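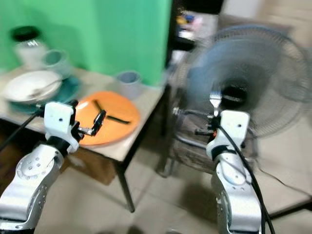

Figure 4. Two-arm set at a cluttered table, left gripper at the orange plate.

2. Planning your purchase

Read this section before you send the order form to Zostow. The arms, the grippers and the cables are listed on separate lines of the form, and one line is easy to forget.

2.1 Choose the set

1. Decide which work the arms must do. For clearing plates, cups and forks, order the Brusine set with 2 arms.
2. Check that each arm on the form has its own gripper. A gripper is not included in the price of the arm.
3. Write down the way from each arm to the power outlet, and order the cable length after this.

Note: Measure the room with the furniture in its usual place. Tables, fans and boxes on the floor take space which the arms also need.

2.2 Make the budget

1. Enter the price of the arms from the Hollmann price list.
2. Add $1,540 for installation and first training.
3. Add one spare pair of gripper fingers for each arm.
4. Ask Pevbridge for the shipping cost to your address. It is not in the price list.

Caution: Do not plan a place for the arms where they can reach a running fan. Keep power cords out of the working area.

Note: Delivery takes 4 weeks after payment. Orders received in August are shipped in the next month.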